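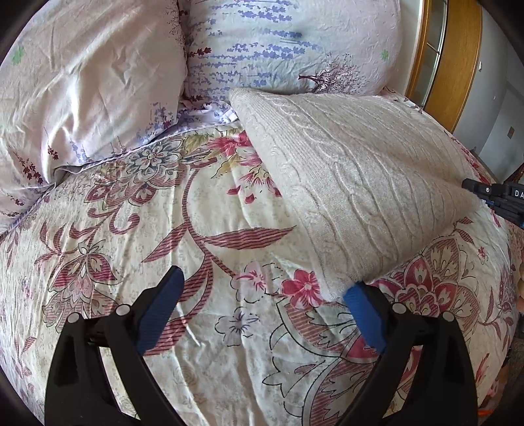 Do the House Rules Work? A Check of Our Bed-Making Recording Guidelines

Pernwood Student Lab, project report

1. Why we looked

When our group joined the Idska project, we were handed a sheet of 13 rules for recording household tasks with hand-held grippers. Most of them sounded sensible. None came with a reason or a test. Jérémie Bailly, who wrote the sheet, told us they were "common practice," and we wanted to know whose.

2. What we did

We went through 400 clips of people placing cushions and straightening covers, and marked each one against every rule. Yusuf and I marked separately and compared notes on Sunday.

3. What we found

Rule 4 says both grippers must start open and clear of the object. Fine, but how clear? A blue finger pad touching the edge of a knitted cushion was a pass for me and a fail for Yusuf. We disagreed on more than 900 single marks, and a lot of those came from rule 4 alone.

Rule 7 asks for a "plain background where possible." On a bed with a big red floral comforter and lavender-print pillowcases, it is hard to say what that means. Real bedrooms have patterns. If the data is meant for homes, I doubt the rule helps, and I could not find anyone who had checked.

Only 2 rules got the same mark from both of us every time. Both were about file names.

4. What we suggest

Give rule 4 a distance. Drop rule 7 until someone tests it. The Plilell checklist we were told to copy has the same vague wording, so copying it will not fix much. We have not shown that better rules give better robots, and this report should not be quoted as if we had.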